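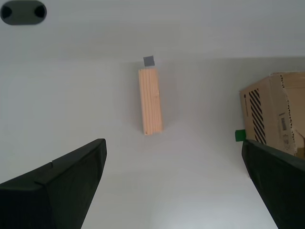 Bench tips, gripper edition

Quick ones from the Lodhi bench this week, no time for a proper write up. All from the block pickup trials, 610 grasps on the Lokum arm, half with the clutter left out and half with it cleared away.

Clutter first. Leave some in. Policy trained on a bare table fell apart the minute a carton showed up near the edge. The one trained with junk lying about missed only 139 and most of those were bad angles, not bad seeing.

Pine blocks: sand the corners, just a touch. Sharp ones chew up the rubber pads. Wipe dust off after, a dry cloth is fine.

Pads. Isopropyl every morning, let them dry before you start. Grip got slippery by lunch when we skiped it.

Light - soft, from two sides. Hard shadows and the thing reaches for the shadow. Bedsheet over the lamp works but mind the heat, LED bulbs only.

Plain pale top for the table. Patterned oilcloth cost us almost 4 days.

Small cubes close to a box: come in slow and open wide. Junaid Bangash tried closing from 3 cm further back and it helped on the tight ones, havent tested it enough to swear by it.

Write the block position down before each run. Pencil, masking tape, whatever. Redoing the same layout from memory doesnt work.

Grurnora pads get their turn in February.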